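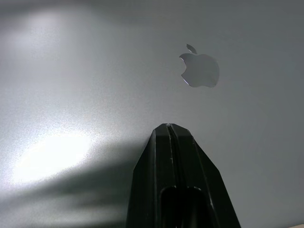 Baptiste Roussel had been a member of the Suncombe workshop for two winters before he built anything there bigger than a bookshelf. The pair of arms he calls Nistor took up most of the third.

"I wanted something that could pack up a desk," he says. "Laptop, mouse, bag. It sounds like a small job. I've spent 261 hours on it so far, and that's only the hours I wrote down."

The budget was fixed at £2000 for everything he didn't already own, and he kept to it until August, when he replaced a motor controller he had wired up backwards. "My own fault. I did it late at night and didn't check."

The control software, Flastlow, is his own. It started as a few scripts for moving one arm and has grown since. He describes it as untidy but says he knows where everything is.
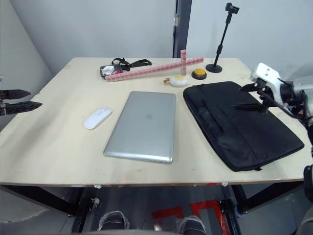 The laptop was the part he worried about most. A closed lid is smooth and gives the fingers very little to hold, so he spent a long time on how hard they should be allowed to press. "I set the limit low and put it up in small steps. I used my own laptop, which makes you careful."

Bags are difficult in another way. "A mouse is the same shape every time. A bag isn't. You push on one side and the other side moves, and then the opening isn't where it was."

His answer was to give each arm its own side of the table, which meant rewriting a good part of Flastlow.

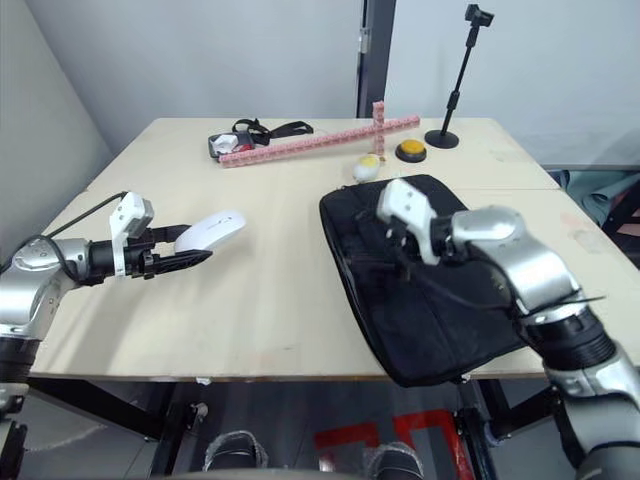
Both arms share one clock now – before that they drifted apart over a long run, and he had to stop and restart them.

Asked what he would change, he says the cabling. He would plan it first next time and leave more slack at the wrists. He also wants a better way of stopping both arms at once from his chair.

He has three jobs left on his list, and the zip is last. "I haven't started on the zip," he says. "I'll do the cables first."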